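Friday, October 17, 2025

Up at six again, no reason for it. I have been reading about sleep for two weeks and the only result so far is that I sleep worse and know more words for it. Tonight is night nine of the cherry juice. I am writing this down mostly so that in February, when I have forgotten, I can't tell myself it was a miracle.

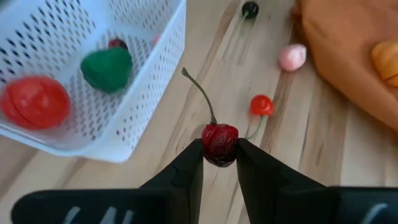
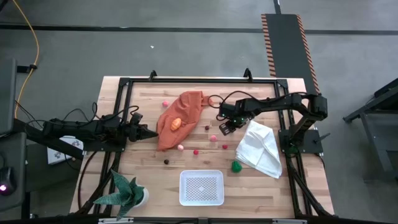 Ginette Fraser wrote back this morning, and at length. She thinks I'm being unfair to the juice. By her account she has had a small glass every night since spring and drops off before the end of the chapter, and she says that if I go in expecting nothing then nothing is what I'll get. She also says nine days is no kind of trial and that I'm probably drinking it too close to bedtime and too cold. I asked what cold had to do with it. She said it stands to reason.

Well, it doesn't, not to me. I like Ginette and I believe she sleeps. What I don't believe is that she knows why. She also gave up her afternoon coffee in the spring, and moved into the back bedroom away from the road, and stopped watching the news in bed. Any one of those would do it for me, I'd guess. When I brought this up she said the juice was the only thing she did on purpose. I have been turning that over all day and still can't decide if it's a point in her favor.

The bottle I have is Ruvell, the one with the long letter to customers on the back. "Supports restful nights." I looked at that for a good while over breakfast. Supports how? A chair supports me and I don't sleep in it. The small print says the usual, that nothing on the label has been evaluated by anybody, and then there's a figure I can't place at all: 77 percent of users "noticed a difference." Which users, and what kind of difference? I have noticed a difference myself. I get up at 2 to use the bathroom, which I never used to do, and I put that down to drinking a glass of liquid at ten o'clock at night.

I did go and read the study they mention, or the summary of it anyway, the rest being behind a paywall. It was small and it was short. The people in it drank twice a day, morning and night, and the juice was a concentrate, so I'm not even sure that what I've been pouring is the same stuff. They slept longer on average. How much longer depended on whether they were asked or measured. I notice the letter on the bottle goes with asked.

Then there's the wristband. My sister passed me her old Nostow when she got a new one, and I've been wearing it to bed to keep myself straight. It gave me a score of "Good" on Tuesday, when I lay there listening to the gutter drip until nearly three. I was lying still, that's all. It can't tell lying still from sleeping, or it can't on me. Last night it said I had 222 minutes of what it calls quality rest and then told me to try and relax more. I took it off at breakfast and put it in the drawer with the batteries. It buzzed in there once around noon and I left it.

So my evidence is one bottle, one band that makes things up, and Ginette. My own notes aren't much better, I'll admit. I looked back over them at lunch. Night one I wrote "slept like a log," and I remember being pleased and thinking, there you go. But I had also raked the whole side yard that day. Night four was bad and I blamed the cheese. Every good night I gave to the juice and every bad night I gave to something else, and I'm supposed to be the doubtful one! It's a bit embarrassing to see it in my own handwriting.

What I ought to do is stop for nine nights and write those down the same way. I can't do it blind – I'd know perfectly well whether I'd had a glass or not – but it would be something. Ginette says stopping now would be throwing it all away right when it's about to build up in the blood. I have no idea where she got that. I suspect the bottle.

Bought eggs, lamp oil and a new washer for the kitchen tap. The tap washer was the wrong size so that's another trip. Rain from about four. Called the dentist and got the machine.

There is a third of the bottle left and I paid too much for it to pour it down the sink, so I expect I'll finish it over the weekend with breakfast, where it tastes a good deal better anyway, and start the dry nights on Monday. No band. Just the time I put the light out, the time I got up, and whether I'd done anything during the day worth being tired from. I've ruled the lines in the back of this book already.

Light out at 10:40. One glass, half full, not cold.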